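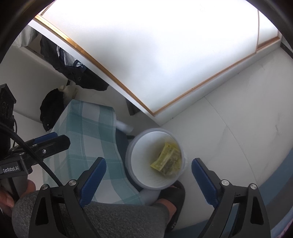 A crumpled yellow packet in a white plastic bucket.

Magazine > Materials > Packaging

Small Packets, Mixed Films
Last updated: 5 Dec 2025

A bottle is usually one plastic with a cap of another. A single-serve packet weighs far less and can be harder to sort out. The wall of a typical snack or drink-mix packet is a laminate: an outer film that takes the print, a barrier layer that slows oxygen and moisture, and an inner film that melts at a lower temperature so the packet can be sealed. The layers are bonded with adhesive and do not come apart in an ordinary wash line.

Size adds a second problem. Most sorting plants begin with a rotating or vibrating screen that drops small items out with grit and broken glass. Bramside, a regional plant that handles household recycling from seven districts, sends that fraction to disposal. Its optical sorters sit farther down the line and never see it.

The Sutulmont trial was set up to find out what happens when small flexible packets are kept out of the main stream. Households were given a separate pail for them, and the contents were baled without screening. The trial began in March with 100 households on six streets. Bales went to Binen, a film processor that makes pellets for molded goods such as pallets and drain covers.

Binen accepts bales on the share of polyethylene and polypropylene they contain. Polyester print layers do not melt at its extruder settings and collect on the melt filter, and the filter has to be changed when pressure rises. On the first Sutulmont bale the operator changed it five times in one shift. Food residue was the other complaint. Sugar and milk solids scorch in the barrel and leave dark specks in the pellet, and oils carry odor through to the finished part.
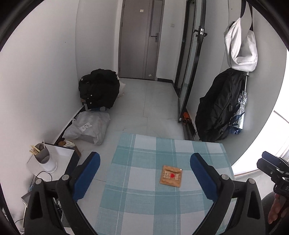
A small tan packet, printed with a red heart and the word "LOVE."

Seals matter more than their size suggests. A crimped seal is ridged so the jaws can grip and press film at high speed, and the ridges leave a stiff strip at each end. Shredder blades tend to cut the body of a packet cleanly and pull the strip through whole. Mfinanga, which builds shredders for film, now offers a closer blade gap for this material – at the cost of nearly a third of the throughput.

The longer-term option is to change the packet. Single-material films with a thin barrier coating are already sold, but they seal within a narrower temperature range, and older filling machines must be slowed down to run them. Packers working on thin margins have been reluctant to do so. Sutulmont plans to continue separate collection while Binen tests a second melt filter, installed upstream of the first and cleaned by backflushing.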